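Two-finger grippers and thin plastic: change the fingers, the pads or the camera?

Posted in Arms and Grippers
1,824 views · 35 comments · 164 shares

We use cookies to remember your login and to count visits. Manage settings or carry on reading to accept.

mengal_bench

Hoping somebody has been down this road. We have two arms side by side on a stand, camera up at head height looking down, and we're trying to settle on one kind of finger before the money gets spent. At the moment left and right don't match. Left is the chunkier Prastulside set with box type tips, right is the slimmer pair off the older Lumthorpe kit.

On anything stiff they're both fine. Blocks, mugs, cartons, all boring by now. So we moved on to black bin bags and silver tape, and it's gone downhill. Thin plastic just slides about between the fingers, or the fingers close on a fold and you've got two layers when you wanted one. Tape is the other way round, gets hold of the pad and won't let go.
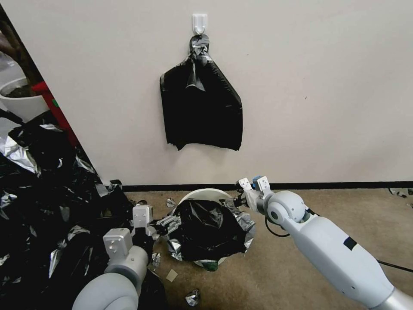
Left gripper at the bin liner, right one pointing in from the other side.

What I've tried so far:

- more closing force. Helped a bit, then the plastic tore
- slower approach, no real change
- rubber tape on the pads, good for grip, awful the moment it meets anything sticky
- coming in from the side instead of from above. Better but the other arm has to stay well out of the way

The other trouble is the camera. Black plastic on black plastic, and the depth picture is full of holes wherever it's shiny. I can see an edge on the colour view and the depth says there's nothing there. Is it worth paying for a camera on each wrist, or do I fix the lighting first? I have budget for one thing. Fingers, or cameras, not both. Controller is the Ullstead one, and I'd like to keep it as we've spent ages on the settings.

Also, does anyone bother with diffrent fingers left and right on purpose? Everyone I ask says match them but can't say why.

Ta in advance. Typing this between runs so sorry if it's a mess.

41 people found this useful? Tell us what you think of this page.

Yasmine Fawzy

Quick one as I'm about to go into a meeting.

Cameras. Spend it on cameras. I went through nearly the same thing with film wrap and wasted most of April on fingertips. Four shapes of tip, three sorts of rubber, and the trouble the whole time was that the arm was closing a finger's width short of where the edge really was. You can't see that from a head camera once your own gripper is in the way.

Try this before you buy anything. Put a strip of matt masking tape along the edge of a bag, so depth has something to work with, and run the same grasp a fair few times with and without. If it's much better with the tape on, it's a seeing problem. If it's just as bad, it's fingers and you can ignore me.

On lighting: move the lamp off to one side and low down. Straight overhead is the worst for shiny plastic, you get a white blob on every crease and the depth goes to bits. A sheet of baking paper in front of the lamp cost me next to nothing and did more than a week of fiddling with exposure. Keep it well clear of a hot bulb obviously.

Wrist camera downsides, so you don't say I didn't warn you:

The cable. It'll snag. Leave slack at the wrist joint and tie it further up the arm, not at the wrist itself.

Close range. A lot of small depth cameras see nothing at all nearer than a hand's length, so check the minimum distance before the maximum. I didn't. Sent one back.

Extra weight on the wrist means redoing the payload setting in the controller. On the Ullstead it's buried two menus down and it doesn't complain if you forget, the arm just droops a touch and you blame the calibration for days.

As for matching, I match mine only becuase I'm lazy and want one set of spares.

12 comments on this answer

lumthorpe_leftovers

Going to disagree with Yasmine a bit. I had wrist cameras from the start and still couldn't pick up a bag.

I do mix fingers and I'd do it again. Fat one holds, thin one does the fiddly bit. Wide flat pads spread the load so the plastic doesn't tear when you pull against it, and narrow fingers can get either side of a strip or a loose end where a box tip would just shove it away. If you match them you get two holders or two fiddlers. Depends what you're doing of course. For lifting cartons with both arms, yes, match them. 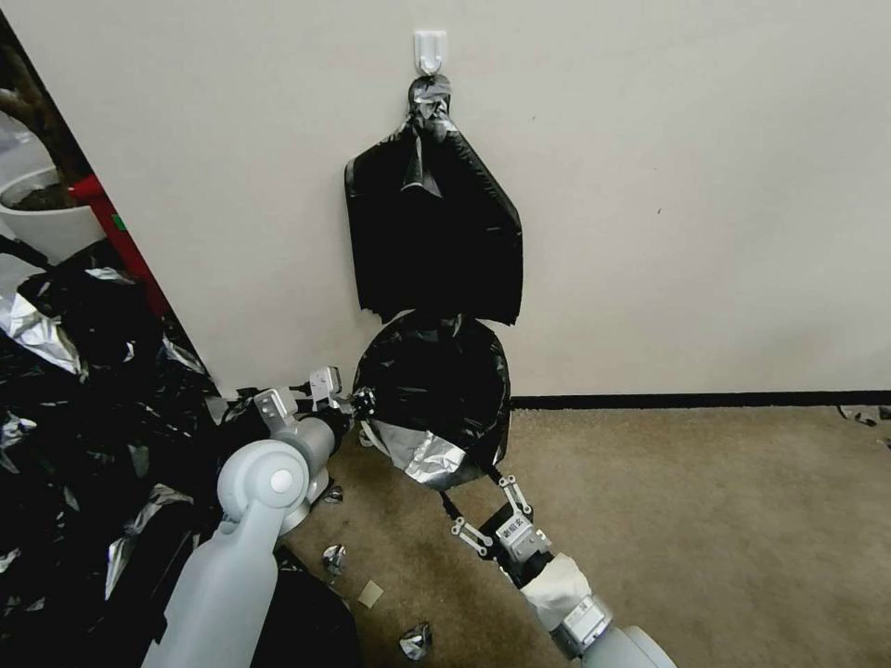
Can I run two different grippers off one controller?
Most controllers will allow it, as long as each arm has its own tool entry with the right finger length, weight and opening width.

Copy the settings out to a file before you touch it, mind. I overwrote the left with the right once and drove a fingertip into the table. Replacement set was 1,139 all in with delivery, for two bits of metal and some screws. Still cross.

Pads. Forget rubber tape. What works for me on sticky stuff is silicone sheet, the thin smooth kind, glued on with the proper silicone glue as nothing else holds. Duct tape peels off it fairly easily. Grip on plastic film is so-so when dusty and good when clean, so wipe the pads every so often. I do it at each break and it makes a bigger difference than I'd like to admit.

For one layer or two, don't close straight on to the fold. Touch down with the fingers open, drag back a little so the plastic bunches up, then close. You give up on getting a neat single layer but at least you get hold of something every time. If you must have one layer then two fingers is probably the wrong tool and you want suction, though on a crumpled bag suction is hopeless as well, so good luck.

Force: start low and go up in small steps, write down where it tears, then back off. It changes with the bag. The cheap thin ones tear at nothing.

baz_on_nights

suction

mengal_bench

Thanks all. Did the masking tape test on 10/8/26, before lunch. It's a bit of both, annoyingly. Much better at finding the edge with the tape on, but still slipping about as much once it closed. So the lamp has been moved (baking paper is up, looks daft, depth is a lot less holey already) and I've ordered the silicone sheet, which leaves the actual budget alone for now.

Keeping the odd fingers until the sheet turns up. Will try the drag and bunch thing tomorrow if I can get time on the arms. @baz tried it on flat film last year, fine, hopeless on anything creased.

Still undecided on the wrist camera. Yasmine, which way up did you mount yours, above the fingers or off to the side? Mine would have to go on the side I think, there's not much room on top of the left one.

Yasmine Fawzy

Side. Tilted in so both fingertips just show at the bottom of the view. Do the calibration after you've tightened everything, not before!

Sign up to our newsletter for new threads in your inbox every week. Unsubscribe at any time.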